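Brastbridge bench passes 400 episodes

The sorting bench at Brastbridge started recording again in October, after the Josness team moved its equipment over from the old building. The bench has logged 409 episodes so far. Each one is a single demonstration of an object being picked up and put into a bin, saved with the joint positions and the camera feed. Of those, 88 were set aside on review, mostly for dropped frames or a late start on the recording.

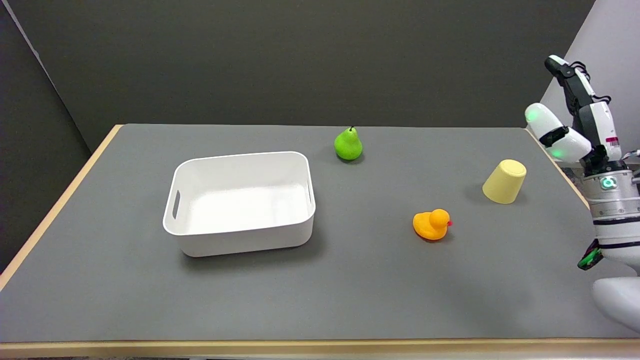 Starting layouts are the main change this fall. The first set used the same positions over and over, and the policy trained on it did poorly when an object was moved by a hand's width. Operators now rearrange the table before every episode and vary how things are placed as well as where. A cup may go down on its rim, like the yellow one by the pear, and the duck can face any direction. The bin moves too, but it stays within reach of the arm. Layouts that repeat within a session are thrown out.

Simões is handling the labels and has asked that operators write the task line before recording, in plain words, with one object per line. Please stop using abbreviations. The Bostico export script does not read them, and two sessions had to be relabeled by hand.

Sessions run in blocks of roughly 4 hours. Saturday blocks are open to anyone who has finished the operator training. The sign-up sheet is on the lab page.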